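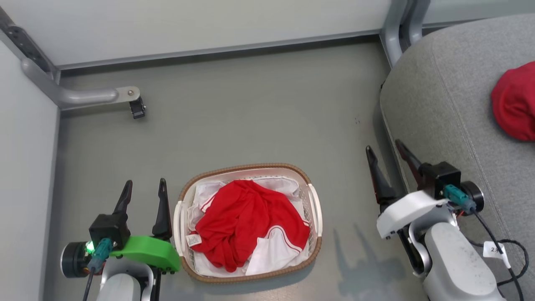
Cauã Brito asked under the last write-up whether you need a separate policy for every kind of garment, or whether one will do if the labels are good enough. One will do! We trained a single policy on 3,056 demonstrations for the Clurnon benchmark, and the labeling is where most of the gain came from. I've wanted to write this up for ages, so let's go through it.

You'll need two arms, a top-down camera, a basket of mixed clothes and the Vondlow labeling tool (any tool that lets you scrub through an episode and drop markers will work).

Step 1. Record the demonstrations

Drive both arms by hand. Start with the grippers open and clear of the cloth, so the policy learns the approach as well as the grab. Go slowly near the basket. Cloth is forgiving, rims and handles are much less so, and a bumped basket will shift halfway through an episode. Keep those episodes, by the way, they're wonderful for teaching recovery. 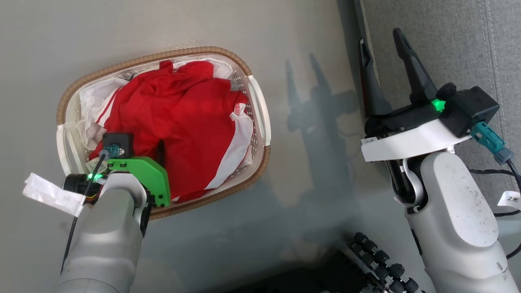
Step 2. Mark the contact phase

Open an episode in Vondlow and put 2 markers in it: one where a gripper first meets fabric, one where it leaves the basket. Everything between them is the contact phase. We tried 5 phases at first and our labelers disagreed constantly, especially when red fabric was bunched up on more red fabric. With two markers the disagreements nearly vanished, which made me very happy.

Step 3. Train with the phase as an extra input

Feed the phase label in next to the camera view and joint angles. Weight contact steps higher than free motion (we used double). Hold back 56 episodes for testing and train on the other 3,000.

Step 4. Check one arm at a time

Play back the contact phase and watch only the working arm, then go again for the idle one. An idle arm that drifts toward the basket usually means your markers sit too early.

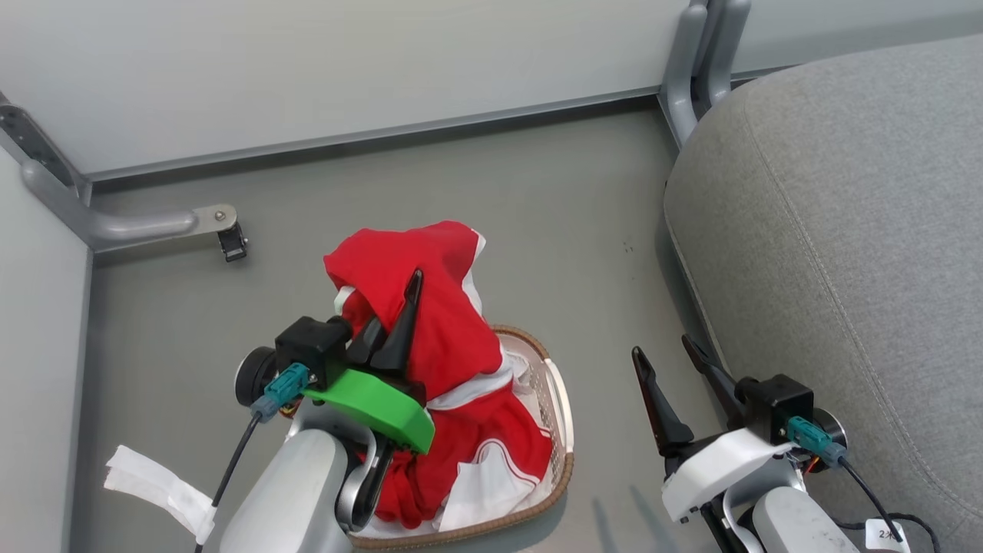
Left gripper in the pile, right gripper open beside the cushion.

If the idle arm still drifts, move the first marker later and retrain from the last checkpoint.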